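The Round Table Will Not Save Your Meeting

Opinion
Thu 9 January

Every January somebody decides that the trouble with meetings is the table. This year it was our turn. The long rectangular one went out of the small room at the end of the corridor and a round one came in, and with it came a two-page note about equality, openness and the flow of ideas. I read the note twice. I have now sat at the round table for three weeks, and I would like to register some doubts.

The theory goes like this. A rectangular table has a head, and whoever sits at the head is in charge. A round table has no head, so rank dissolves, quiet people speak up, and the man who always talks for 12 minutes about the parking situation learns to listen. I have heard this from two office managers and a furniture catalog. The catalog was for a range called Zamora, which offered the same tabletop in four finishes and described each of them as "conversational."

I have never met a conversational tabletop. I have met plenty of people who could run a room from a folding chair by the door. Rank travels with the person. If your boss is sitting there, the head of the table is wherever your boss is sitting, and everyone else works out the rest from the angle of their shoulders. Round off the corners all you like. People will still look at her before they laugh.

I'll grant the round table a few things. You don't bang your hip on it. In a small room you can get past it without turning sideways, and when two people want to look at the same sheet of paper they can slide together without anybody having to get up and walk. A single pedestal underneath is kinder to knees than four legs. Those are decent reasons to buy one, and if the note had stopped there I would have signed it.

But it went on. It said that the shape of the room "shapes the conversation," and it quoted a price of 900 dollars for the shaping. That money had to come from somewhere, and as far as I can tell it came from the chairs.

Chairs are where I think the whole argument falls over. When a company wants to look modern it buys a table, because a table is one object and you can point at it. Then the chairs arrive from wherever chairs come from. One has a headrest and adjusts in five directions. Another came from a desk whose owner left. A third is a molded plastic thing meant for a cafeteria. They gather around this democratic circle, and every person who walks in picks the best one left. The first in gets the headrest. The last in gets the plastic. I have watched a grown adult arrive early, with no other sign of interest in the subject, to be sure of the mesh back.

So there is your head of the table. It has casters.

I worked for a while at Lideo, where the meeting room had a long, ugly, scratched table and 12 identical chairs, none of them good. We complained about the chairs together, and it was the most equal room I have ever sat in. At Clerkby, the job after that, the table was a handsome oval and the chairs were a zoo. People kept their names on theirs with masking tape. I don't claim two offices prove anything, but nobody selling round tables has shown me more than that.

The other promise in the note was that a smaller, friendlier table would stay clear, leaving us free to think. I doubt this more each week. A table in a shared room is a shelf with good lighting. Tissues go on it. Somebody's travel mug goes on whatever flat surface is nearest, and stays through the afternoon. Flowers turn up, which I like, and I would keep the flowers over the whole two-page note if I had to choose. 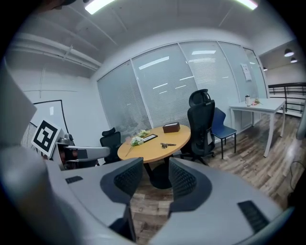 A round table and its chairs, with a second table by the glass.

Look at the chairs around that honey-colored top and tell me they were chosen by one person on one day. There is a black mesh one with a tall headrest, a smaller black one, and a navy plastic one with thin legs standing behind the first. I would bet my lunch on which fills up first. The white table near the partition is a rectangle, I notice, and the mug is on it.

Then there is the glass. Half the offices I visit have put in a glass wall for transparency and hung blinds on it for privacy, and then they keep the blinds down. I have no quarrel with blinds. I'd only like someone to admit that they bought two opposite ideas and paid for both. A plain wall is quiet and cheap, and you can put a whiteboard on it.

What would I do with the 900 dollars? I'd buy chairs, all the same, decent but dull. I'd set the booking system so that no meeting could run past 60 minutes without somebody typing in a reason. Sodholm, the firm that fits out our floor, sent over a leaflet with 118 items in it, and the cheapest thing on the meeting-room pages was a wall clock. I'd take the clock.

And I'd leave the table alone – round, square, whatever was there on Monday. If the talk around it is bad, I would start by asking who called the meeting and what they wanted from it. We have another one booked for next week, to review how the new room is working. I plan to get there early.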